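A Visit to the Clavier Works Open Day

The Clavier button works at Fliscombe opens to the public once a year, in July. We got there when the gate opened at 9 and were put in a group of 15. The tour lasts a little under 2 hours and starts in the yard, where sacks of nut and shell blanks come in.

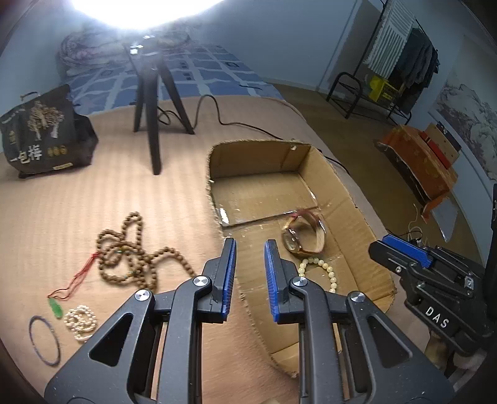 Page 15

The cutting room is the loudest part. Each saw takes a slice and punches out blanks, and the scrap goes down a chute to be sold for garden paths. One machine makes 900 blanks an hour. It was bought from Stunness when that factory closed, and the old name plate is still on it.

Next is dyeing. The vats are kept at 70 degrees and the color is checked by eye against a card. We were told brown is the hardest shade to repeat. The polishing drums are in the same building and run overnight, so they were stopped for our visit. 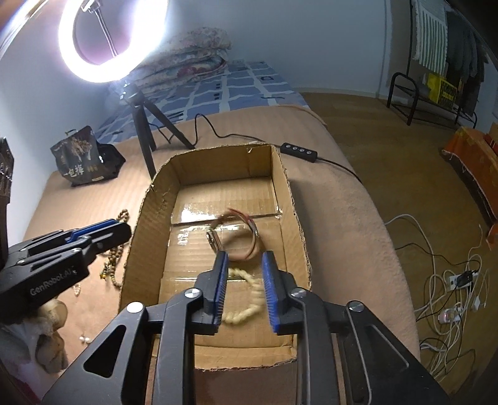

Clavier started making beads when orders for coat buttons fell, and they now bring in more than the buttons do. The Yang line is the main one, sold to craft shops by the strand. Drilling is done on the upper floor, and stringing is still hand work. Pale beige, like the strand coiled in the cardboard box, is the natural color of the nut with no dye at all. Seconds are sold in the shop by weight.

Tea was served in the old canteen. Parking is on the road by the bridge, and the stairs to the upper floor are steep.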